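Heltis Glue Gun for Home and Fabric Work

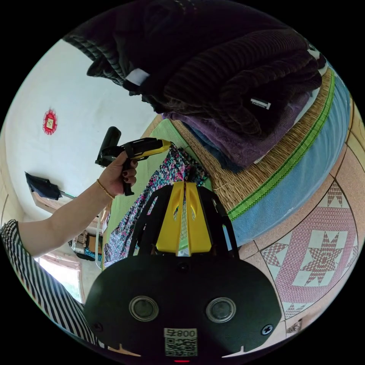
The Heltis is our most asked glue gun for small repairs at home, and it comes with a simple purpose: to put a small amount of hot glue on the place where you want it. Many of our customers sew a little, but they do not want to take out the machine for each loose ribbon or each fallen flower. For them we keep this model in stock the whole year.

It is good for trims and borders, artificial flowers, cardboard boxes, picture frames, felt, and the edge of a straw mat when the border strip begins to open. On thick knitted blankets it holds a patch or a decorative label, but please do not use it for a seam that must carry weight. For towels we do not recommend it at all. The glue becomes stiff, and you will feel it on the skin.

How to use it on fabric

Put the fabric on a flat and hard surface with baking paper under it. A bed or a folded blanket is too soft for the work, and a drop of glue can fall on it. Plug in the gun and let it stand until the glue moves easily when you press the trigger. Make a short line, press the two parts together with a piece of wood or a folded cloth, and wait. Do not press with your finger – the glue passes through thin cotton and it burns.

When you stop for some minutes, place the gun on its wire stand with the nozzle down. If you lay it on the side, the glue can run back inside.

Washing

Glued parts can be washed by hand in cool water. Do not iron over the glue, also not from the back side. Tahsin Selvanayagam from our workshop washed a cushion cover with glued ribbon for two months, every time by hand, and the ribbon was still in its place in February. In a hot machine wash the result was not so good, and one corner came off already the first time.

What is in the box

Glue gun with fixed cable
Wire stand
50 clear glue sticks
Small card with instructions

Price and delivery

The price is 1,365 with the glue sticks included. A refill bag of Lurden clear sticks costs 567 and fits this gun without any change. Colored sticks from Cirillo fit also, but they need a longer time to become soft. Orders that arrive before 2 p.m. leave our store the same afternoon.

If the trigger becomes hard to press, do not pull the stick out from the back. Heat the gun again, press slowly, and write to us if it does not help – we change the gun or we repair it.

Related items

Lurden Clear Glue Sticks, refill bag
Cirillo Colored Glue Sticks
Gronolard Silicone Work Mat
Gronolard Fabric Scissors, medium
Heltis Wire Stand, spare part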